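What the Packing Arms Left Us

I've packed fruit at Rusolley long enough to have gone through four pairs of the same brand of work shoes, and I want to say something about the machines before the next company newsletter says it for me. The newsletter always uses the word "journey." I don't feel I've been on a journey. I've been on Line 2, mostly, next to the apples.

So, the short version for people who don't work in produce. We make mixed boxes. You order one, it comes with some apples, some citrus, a couple of vegetables and whatever is cheap that week, and until last December every item in it was put there by a person. Then the Pisik arms came in. They're bolted over the belt where four of us used to stand, and they pick the round, hard stuff: apples, oranges, the bigger potatoes. We do what's left.

I'm not against them! I want to get that in early, because whenever I open my mouth at a meeting somebody's face goes soft and patient, like I'm about to ask for the horse and cart back. My shoulder was bad for years. Apples are heavy when you lift them all day, a handful at a time, and always across your body to the left. The arm took that away and my shoulder is better, and I can reach the top shelf in my own kitchen again. That's real and I'd be a fool to pretend otherwise.

What I do have a problem with is how the rest of the day got rearranged around the arms while everyone was busy talking about shoulders.

Start with the pace. When people packed the whole box, the pace had a bit of give in it. Slow on the greens, catch up on the apples. The apples were your rest, if you can believe that, the part where your hands went by themselves and you could talk. Now the arms have the easy part, and we have soft pears, bunches of greens and anything with a stem that pokes the thing next to it. All day. Nothing in my job is easy anymore, and I don't mean that as a boast. The target on the board is 1468 boxes a shift, a number which came out of somebody's spreadsheet, and it assumes a bunch of bok choy takes the same time as an orange. Put one in a box without snapping a leaf and tell me it does.

Marlene Petersen, our shift lead, took that up with the office and got the target looked at. "Looked at" is where it still is.

Then the talking. This is going to sound small. The arms sit behind a clear screen, and the screen runs right through the middle of where the line used to bunch up. I used to stand across from Pei-shan Hsu. We've been through her divorce, my mother's hip, and both of our kids' driving tests, all over a conveyor belt. Now she's on the other side of two machines and I see her at break. You'd never find that in a report on productivity, and I don't know what column you'd put it in, but when people here ask me what changed, it's the first thing I say.

And then there's the new work, which is the part I actually get asked about at parties. Some of us are now paid, a few shifts a month, to do picking with hand-held grippers. It's the same kind of jaws an arm would have, but with a handle, and you work them with your own hand while it records. You pick up a mandarin, you move it, you put it down. You pick up an apple. They don't want it all done at the plant, either, so the sessions move around, and you can end up leaning over a bed with a plastic sheet spread on it.

I was snooty about it before I tried it. I thought, well, how hard is it to pick up an orange? And it's strange, because the first thing you lose is your fingertips. With my bare hand I know a soft apple before I've lifted it. With the gripper I've got two rubber pads and a feeling in my wrist, and I squeezed everything like I was angry at it. It took me a good while to learn to come in level, touch both sides at the same time, and let the fruit settle before I lifted. Small mandarins roll. Strawberries, you go in wide and close up slowly. A carrot wants to swing like a compass needle unless you take it near the middle. Oi-ling Hung, who was better than me on the line, was better than me at this too, from about the second hour, and she's the one I ended up copying.

That's what I'd like the office to think about for five minutes. What the grippers record is know-how. It's Oi-ling's know-how. She got it over years, on a packing line, at a packer's rate, and nobody wrote it down because nobody thought there was anything to write. Now there's a market for it, and she gets her normal hourly plus a little extra that wouldn't cover lunch for two.

I asked at the spring meeting whether people who do the recording could get a proper grade for it, with a name, so it shows up on your record when you apply somewhere else. I was told it's "an enrichment activity." Folks, I've had enrichment activities. We had a pumpkin-carving afternoon. If a skill is useful enough to record, it's useful enough to have a line on the pay sheet.

The usual reply is that we're being paid to train our own replacements and ought to refuse. Pei-shan thinks that, and she's turned down every session. I respect it, and we've argued about it through many a cup of bad coffee. My own view is that if I say no, they'll get the motion from somebody who has never packed a box in their life, and then I'll spend my days behind a screen cleaning up after an arm that learned from an amateur. I'd rather it learned from us. But I'd want us to be in the room when it gets decided what the arm does next, and so far we aren't. We hear about it when the bolts go in the floor.

There were 38 of us on days before the arms. There are fewer now. No one was let go, and management is proud of that, and fair enough, plenty of places can't say it. People left and weren't replaced. But think about who that lands on. My nephew's age group, the kids who used to walk in at eighteen with no experience and get put on apples for three months while they found their feet. The apples were how you got in! They were the first rung, and there's no other rung down there that I can see. The company opened in 1988 with a bunch of people who didn't know a thing about fruit, me not among them, thank you, I'm old but I'm not that old. They learned on the easy items. Whoever we hire next has to start on pears.

So here's my wish list, and it's not a wild one. Rotate people, so the same pair of hands isn't on greens all week. Set the target by what's left in the box after the arms have had their pick. Move that screen, or put a gap in it – I've measured, there's space. Make recording a job with a title and a rate, and let people like Oi-ling teach it. And when a kid comes in with no experience, put them with one of us on a recording shift, where it's all right to be slow and it's all right to drop an orange. There's your bottom rung back.

I brought most of this up with Marlene again last week and she wrote it on the back of a delivery note, which went in her jacket pocket. Her jacket has had things in it before that came out as laundry lint, so I'm also putting it here. 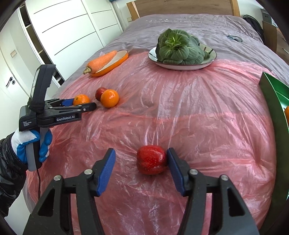
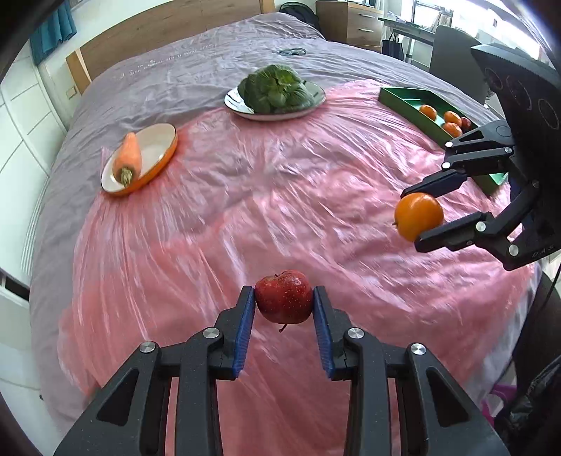

Would I go back to how the line was before the arms?

I'd keep the arms for the heavy lifting and change nearly everything that was built around them, starting with the box target and the pay for recording shifts.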